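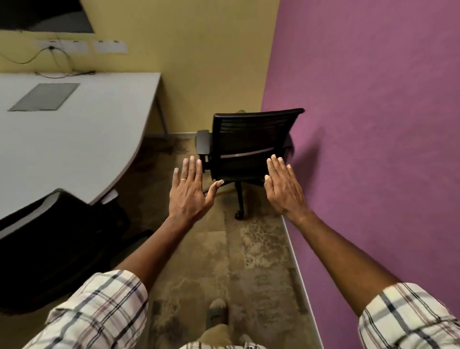 The job ad said "light office work, must be comfortable with repetition," and Areeba Shaikh figured that meant invoices. It meant chairs. For most of the spring she has been pushing them under tables for Staver, a small outfit that collects everyday chores on video and hands them over to people who want robots to do the chores instead. The camera rides at head height and points where she points. What it gets is what she gets: two plaid sleeves, two hands, and a black chair with its back to her in the corner where a yellow wall runs into a purple one. Somebody picked that purple on purpose, and she has had time to think about who.

"My mother asks what I do," she says. "I tell her I tidy up. She says I never tidied up at home."

The chores come in a list. Straighten the chairs. Clear the table. Close the cabinet. Each one is done start to finish, then undone, then done again a little differently, and each pass is called an episode, a word that promises more plot than it delivers. A good day is 80 episodes. The first batch, due to a customer called Karerport, is set at 3,000, and the whiteboard in Staver's kitchen had it at 254 when I first came by in March. Someone had drawn a small sad face next to the number.

Isamu Ichikawa, who runs the collection side, would like it known that chairs are hard. A chair on casters doesn't go where you push it. It swivels, it drifts, it catches an armrest on the edge of the table and sulks. People fix all this without noticing. They lean on one side, let go, give it a nudge with the wrist. A learning system has to be shown the nudge, and shown it plenty of times, by somebody who isn't thinking about nudging.

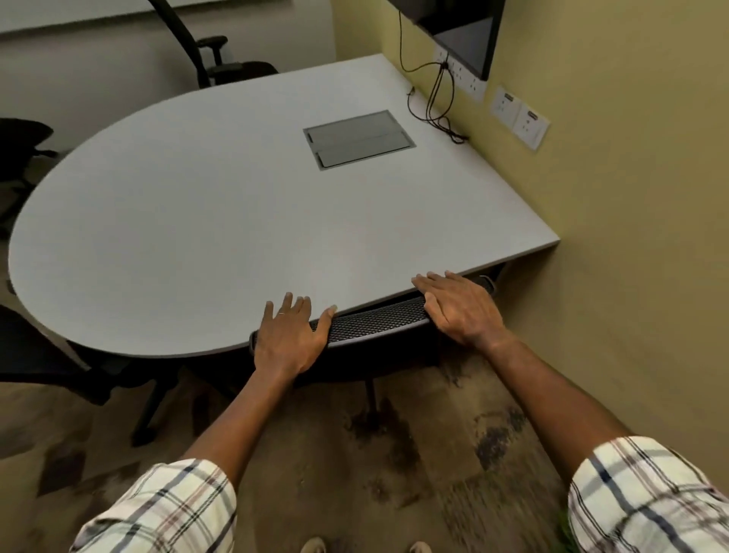
That last part is the trouble. Tell a person to put a chair away naturally and watch what happens. Kastriot Janevski, the newest collector, spent his first week handling office furniture as though it had just come out of surgery. His early episodes were beautiful and no use at all. "Nobody on earth parks a chair like that," Ichikawa told him, and sent him to lunch. The episodes from after lunch, when he was full and slightly bored, were kept.

Boredom has its limits too. Past a certain point collectors get efficient, and every chair goes in with the same shove from the same side. Eleni Petek reviews the footage and can spot this within minutes. Her notes are short. "Other hand." "Start farther away." "You are allowed to miss." The misses matter to her more than anything, and she has a folder of them: chairs that bumped a table leg, chairs that came in crooked and had to be pulled out again. She wants the recovery. If a machine only ever sees chairs behave, she says, it will be very surprised by its first real one.

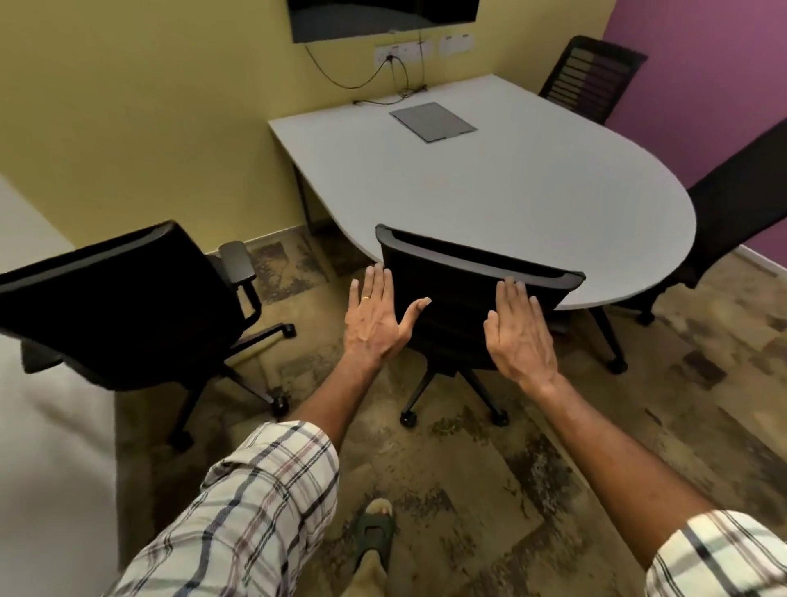
One more chair for the pile: a meeting table, its rounded end, and a hand on each side of the backrest.

The rooms get changed often, so the system doesn't come to believe that all tables have one round end and all walls are purple. Vasiliki Spanos does the booking. She has a gift for talking firms out of their meeting rooms for 30 minutes at a time, and a harder time explaining what for. One office manager asked if he should hide anything confidential. She told him to leave the chairs messy. He sent an assistant in ahead of her to straighten them.

As for what becomes of it all, the collectors hear very little. Karerport has a test model, nicknamed Messina, which has been trained on part of the batch. Ichikawa has seen one clip. The thing rolled up to a chair, took hold of the back, and waited a good while. Then it pushed, missed, pulled the chair out and tried again.

Petek has asked for a copy. Shaikh wanted to know which hand it used.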